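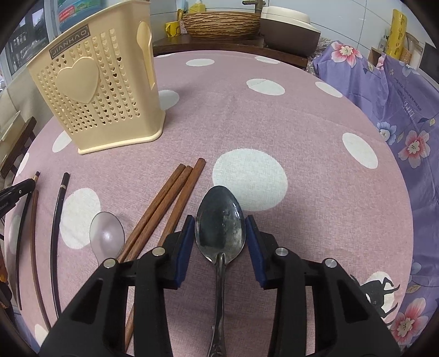

The dining room at the Jellutdale hall opens at half past five, and by six every seat is taken. It has run this way since the pub kitchen closed and the town, population 428, found itself with no place to buy a hot meal after the bakery shut at two.

Community suppers are an old idea in this part of the country. What has changed is how often they happen and who comes. Ten years ago Jellutdale held one a year, after harvest, and it was mostly a fundraiser for the hall roof. Now there are two a month, and a plate costs $7. Children under four eat free. The menu is written on butcher's paper by the door: corned beef or a lentil bake, potatoes, whatever greens have come in from people's gardens, and a pudding. In July the pudding is golden syrup dumplings and it runs out.

The suppers cover their costs, just. Meat is bought at a discount from the butcher in Stelenine, 82 kilometres up the highway, and comes down on the school bus run. Power is the biggest bill. The hall's oven dates from the 1970s and takes an hour to come up to heat, so the cooks start at one in the afternoon and do the baking in two shifts. A grant application for a new one was knocked back in autumn and has been sent in again with better quotes.

Other towns have tried different arrangements. Esent, on the river, began with a free weekly meal and found that plenty of locals stayed away, unwilling to be seen taking charity. When a small charge was brought in, the numbers doubled. Halvorsen went the other way and dropped its price altogether, asking diners to bring a dish or wash up. That works well there, although regulars admit there have been nights with six potato salads and no main.

Distance is the harder problem. Many of the people who would get the most from a shared meal live on properties well out of town and no longer drive after dark. Kangaroos are bad on the back roads in winter and there is no taxi. Jellutdale has a lift roster pinned beside the tea urn, and four cars do most of the work. Meals can be sent home in foil trays, but the cooks would sooner see people at a table. Several diners live alone, and for some of them supper night is the longest conversation of the fortnight.

There is also the question of who does the cooking. Most of the kitchen crew are past seventy. The high school in Stelenine has begun sending students down for their hospitality certificate, which has helped with the lifting and brought in a decent curry. The students are rostered for the school term only, so the January suppers are still cold meat and salad.

Tables are packed away by nine. Leftovers go into the hall fridge, labelled with the date, and anyone with a key can help themselves. The next supper goes up on the noticeboard outside the post office, along with the menu if it has been settled by then.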